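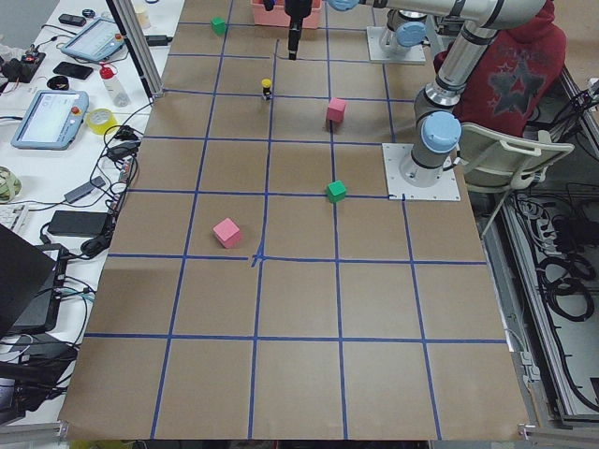 Posted by Nigel Kettle, August 14, 2019
Forum: Military and Transport Aviation > Procurement and Industry

Sowerby maintenance package – who gets the work?

The Sowerby tender closes in November and I haven't seen it discussed here. For those who haven't followed it, the air arm wants a turboprop transport to replace the old fleet, and the two bids left are from Zutgate and Womalwood. Price is close from what I've read. The difference is in the offset.

Zutgate is offering a heavy maintenance line at the Sowerby base, with local staff doing all scheduled checks after year 5. Womalwood wants to keep heavy checks at its own plant and is offering parts work instead, mainly floor panels and cargo door fittings for every airframe it builds, including the ones for other customers.

I think the maintenance line is the better deal. You keep the skills in the country and the airplanes don't leave for months at a time. What do others think?

--

rampside_ron wrote:

Depends on the fleet size. A hangar, tooling, docking and a paint bay for a small number of airplanes is a lot of money sitting still. I worked at a place that had a line set up for one type and most of the year we were doing odd jobs on trainers to keep the crew busy.

--

Nigel Kettle wrote:

Zutgate says it would bring in third-party work from other operators in the region. That's in the summary the ministry put out.

--

rampside_ron wrote:

They all say that. Is there a number attached, or a signed customer?

--

Nigel Kettle wrote:

No customer named. The figure given is 367 jobs at full rate, but it doesn't say how many of those depend on outside work.

--

Cyril Birkett wrote:

I'd go the other way on this. Parts work tied to the whole production run is worth more than a hangar tied to one customer. Womalwood has orders for years and every one of those airplanes needs a floor. If the local plant gets approved as a single source it will still be shipping panels when the Sowerby fleet is halfway through its life.

The catch is the approval. It takes a long time to qualify a new supplier for structural parts, and if Jisex ends up doing the work they'll need new autoclave capacity. They do good composite work but it has been mostly interiors up to now.

--

tailwheel_62 wrote:

Jisex already makes structural parts. They did fairings for a business jet.

--

Cyril Birkett wrote:

A fairing is secondary structure. A cargo floor that takes vehicle loads is a different standard with a different set of tests. I'm not saying they can't do it, I'm saying it won't be in the first batch of airplanes.

--

tailwheel_62 wrote:

Fair enough, although the bid says first deliveries of panels in 30 months. Somebody must have looked at the schedule before putting that in writing.

--

hangar4 wrote:

Has anyone checked what happens if either company misses its offset target? On the last deal the penalty was so low it was cheaper to pay it than to place the work. I'd want to see that clause before arguing about hangars and floors.

--

Nigel Kettle wrote:

The clause isn't public. The summary only says "in line with national rules."

--

hangar4 wrote:

Then it's probably the same as last time.

--

rampside_ron wrote:

One more point on the maintenance side. The engine is the expensive part and neither bid brings engine overhaul into the country. So even with Zutgate the engines go abroad, and you're doing structure checks, landing gear swaps and corrosion work. Useful, but don't expect it to pay for the hangar.

--

Cyril Birkett wrote:

Agreed on engines. I'd still like to hear from anyone who has worked with Womalwood as a supplier. Do they keep small plants on the books after the offset period ends, or does the work go back home?

--

tailwheel_62 wrote:

I know a machine shop that did brackets for them. Contract was renewed once, at a lower price. They're still doing it as far as I know.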